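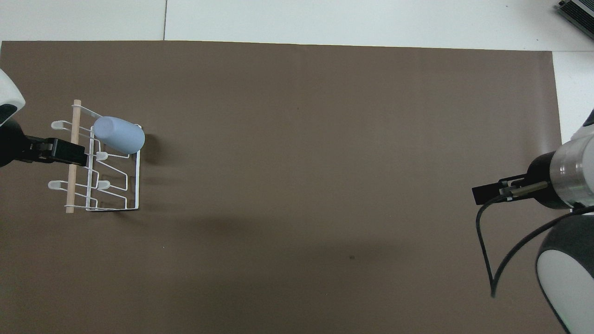
Should plastic cups dry upside down or on their side?

Upside down is the usual advice, tipped a little so air can get up inside. A cup that sits perfectly flat on its rim traps the damp and can start to smell a bit stale by the next morning. On its side is fine too if the open end points slightly downhill and the cup isn't going to roll.

I ask because we moved into a smaller place in Rivosdale and I've gone from a big drainer by the sink to one of those little white wire racks, which has to live on the table. I've put brown paper under it to save the tabletop. My husband read me the advice above from a leaflet, and it's all very well, but my cups are light plastic and they slide about on the wires. They never stay where I put them! Is there a trick to it, or did I buy the wrong rack? Also, is the paper a silly idea? I have a roll of it, 100 feet, so I'd love to use it up.
Trinidad Estrella
Jul 16, 2019

Marama Tamihana
Hello Trinidad, and welcome to the small kitchen club. I've had a wire rack like yours for years (mine is a Fleleck, long out of the shops I think) and it took me a good while to make friends with it. The wires are spaced for plates, so a plate sits there like a queen and a plastic cup goes wandering. What I do is put the plates in first and then tuck each cup against something, either a plate or the end of the rack, so it has a wall to lean on. If yours has little pegs with plastic caps, try hanging the cup over one of those, open end down. Some cups are too wide to sit well that way, and you'll only find out by trying.

When you set a cup in, hold it by the rim and lower it base first, then let it tip over until it settles. If you drop it in from above it bounces, at least mine do. Give it a tiny nudge before you walk away. If it rocks, turn it a little and nudge it again.

As for the paper, I like it! It soaks up drips and you can see when it needs changing. I would just put a tray or an old tea towel between the rack and the paper on the nights you have a full load, or you'll be peeling soggy bits off the table the way I did last September.

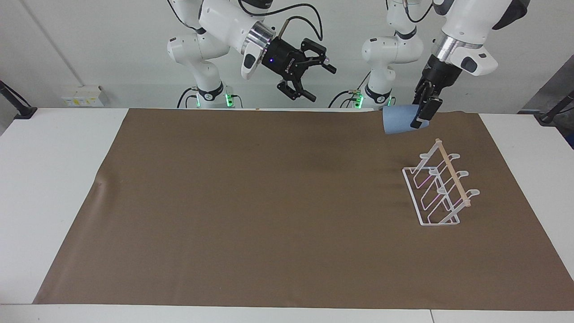
Kitchen & Table Help, page 26

Digby Whitelaw
Get a mug tree.

Arben Radulović
A mug tree wants handles, Digby, and she may not have any on hers. Trinidad, I don't think you bought the wrong rack. Check that it sits level first. Mine had one corner bent up from the move and everything in it crept the same way until I pressed the wire back down. Then look at which way the back slopes, and lay the cup so it leans into the slope instead of away from it.

If they still slide, wrap a rubber band around the wire on each side of where the cup goes. It isn't pretty but it grips, and you can take it off when you want to scrub the rack. I changed mine after 6 months when they went brittle.

I'm with Marama on the tray. Any shallow one will do as long as the feet of the rack fit inside it, so measure before you go shopping. I did not, and now I own a very nice tray for biscuits.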